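Home / Packing Room / Boxes / Small Boxes

Floltix Cord Box, Light Brown Corrugated, Bundle of 30

$27.00 per bundle
In stock, leaves us within 5 business days
Ships flat

Quantity
Add to cart
Save for later

We have sold a lot of boxes at Jistport over the years, and I'll admit that most of them are hard to love. A box is a box until the afternoon you have a whole table of power cords to put away and every carton in the building is either big enough for a toaster or so skinny that you end up wrestling the plug in sideways. The Floltix Cord Box came out of an afternoon very much like that one. It's a shallow tray with an attached lid, sized for one ordinary power cord coiled by hand, and it has turned into one of the things we reorder most often for our own back room (which I suppose is the best recommendation I have to give).

It's made from plain light brown corrugated card with no printing on it anywhere. You can write on it, stamp it, stick a label on it, or leave it be. The lid is hinged along the back as part of the same sheet and folds right back out of your way, so you have both hands for the cord and you aren't hunting for a loose lid under the packing slips. There are small flaps at the corners of the lid that tuck down inside the tray when you close it, and a round hole in the lid, off toward the right side, that's just the right size for a fingertip.

People ask about that hole more than anything else. The first run didn't have one. Raymonde Bélanger, who ran our packing table for a good long stretch and has opinions on everything from tape to tea, kept prying the lids up with a pair of scissors, and one day she simply took a punch to a stack of them and told us to order the rest that way. So we did! It gives you something to hook a finger into when you open the box, and it lets you peek in and see that there's something black and coiled inside before you put an empty one on a shelf by mistake.

What goes in it

The box was drawn up around a computer-style power cord, the sort that comes with a monitor or a printer and breeds in desk drawers. Wound into a loose oval and laid in the tray, one of those fits nicely with the plug resting on top of the coil. It's also a good home for:

Charging leads and the small power bricks that go with them, as long as the brick is a slim one
Speaker wire in short lengths
Network patch cables
Spare lamp cord, plug and all
Headphones, if you're kind to them

It's not a great choice for heavy extension cords, the orange outdoor kind, or anything with a wide molded block on the end. You can make them fit, after a fashion, but the lid will bow up in the middle and the stack will lean. For those please have a look at the Floltix Deep Tray, which has the same lid and a taller wall, or send us a note and we'll tell you truthfully if we don't carry what you need.

How it comes

Boxes arrive flat, thirty to a bundle, banded with paper tape. There's no glue and there are no staples. The sides fold up and lock into themselves, and after the first two or three you'll find you're doing it without looking. If you are buying for a school or a repair shop or a big office cleanout, the full carton holds 480 boxes and can be ordered from the drop-down above at a better price per box. Please do measure your shelf before you order the carton. It is a substantial carton, and more than one customer has called us from a hallway they could no longer get down.

Setting up a table for it

I know this is a page about a box, but so many of you write in asking how we set up our packing table that I've decided to just put it all here, and Isabelle Chan, who looks after the website, has kindly agreed not to trim it.

Start with a cloth. A plain dark cloth over the table makes a surprising difference, especially with black cords, and especially in the evening when the light isn't what it was. We like green. It's easy on the eyes over a long stretch, the brown of the box stands out well against it, and small parts don't skate away from you like they do on a bare top. Any firm woven cotton will do nicely. Wash it once before you use it so that it does all its shrinking in the laundry room, and iron it while it's a tiny bit damp.

Hold the cloth down with binder clips, the ordinary metal ones from the stationery aisle. Put one at each far corner and another in the middle of that edge, and pull the cloth snug toward you before you close the last one. We tried double-sided tape for a while and it was a misery to get off again. We tried thumbtacks too, very briefly.

Keep your loose cords in one heap on the side of your stronger hand and your open boxes in the middle. Have a roll of tape over on the other side, lying flat so it doesn't wander. I'd suggest folding up a little run of boxes before you start on the cords, lids back, instead of stopping to fold each one as you go. It breaks the rhythm otherwise, and packing cords is all rhythm, much like shelling peas.

Coiling the cord

Everybody has their own way of doing this and I'm not here to start an argument, but in case you've never had it shown to you:

Hold the plug end lightly and let the rest of the cord hang down until it stops twisting. Give it a minute if it has been in a drawer since last November.

Make your loops a bit longer than they are wide, a little shorter than the tray. Don't wind around your elbow. It puts a twist in the cord that will come back to haunt you.

Lay the coil in first and set the plug down last, prongs facing along the box and away from the card. Prongs pointed straight into the wall will dent it after a while, and if the boxes ride around in a van they'll go right through.

Tuck in any stray end before you bring the lid over.

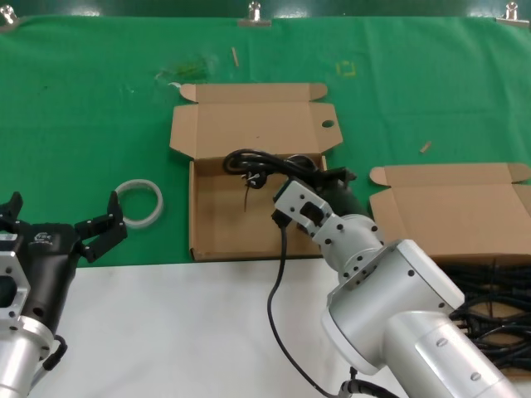
If the cord is on the stiff side, a paper band around the middle of the coil keeps it from springing open when the lid comes up again. We don't recommend rubber bands for anything you plan to store for a long time. They dry out and stick to the jacket, and then you're standing there picking off crumbs with a thumbnail. Fabric ties are fine, and so is a scrap of string.

For labeling, the front wall takes marker beautifully and the lid takes a sticker. We write what the cord belongs to on the front and leave the lid blank, and the boxes go on the shelf front side out, like books. If you're sending them out to customers, one short strip of clear tape over the front lip is plenty. The tucked flaps do most of the holding, so there's no need to wrap the whole thing up like a mummy.

Care and storage

Keep unfolded boxes flat and dry, with something lying on top of them so they don't curl. Folded boxes stack well as long as the lids are closed all the way. When a box gets soft at the corners it's done its share, and it can go in with your regular cardboard recycling once you've pulled off any tape.

Details

Maker: Floltix
Sold by: Jistport
Material: corrugated card, uncoated
Color: light brown, inside and out
Style: shallow tray with attached folding lid, tuck-in corner flaps, finger hole in lid
Assembly: folds by hand, no tools or glue
Bundle: 30
Full carton: 480

Goes nicely with

Fundine Table Cloth, green, hemmed on all sides
Bergeron Paper Bands, plain, on a roll
Floltix Deep Tray, bundle of 30
Binder clips, metal, mixed sizes

Questions we've been asked

Can I get it in white? Not at present. We did ask, and the minimum order would have filled our whole back room and a fair piece of the parking lot.

Will it take two cords? Two short thin ones, yes. Two regular power cords, no, or at least not with the lid shut.

Is the hole a problem for dust? It does let a bit in. If your boxes are going up to an attic for years, put a round sticker over it.

Can the lid be torn off? It can, along the fold, and some customers use the trays on their own in drawers. A ruler held along the crease gives you a cleaner edge than tearing freehand.

Do you sell fewer than a full bundle? We will happily mail you a single box to try if you pay the postage. Just write to us through the contact form and put "sample" in the subject line so Isabelle spots it.

Returns

Unopened bundles may come back to us any time within 30 days of delivery. Opened bundles are a little harder for us to resell, but if something is wrong with the boxes (a bad crease, crushed corners from the truck, a hole punched where no hole should be) please tell us and we'll send replacements without any fuss. A quick photo helps but isn't required.

Page last updated 13 Aug 2026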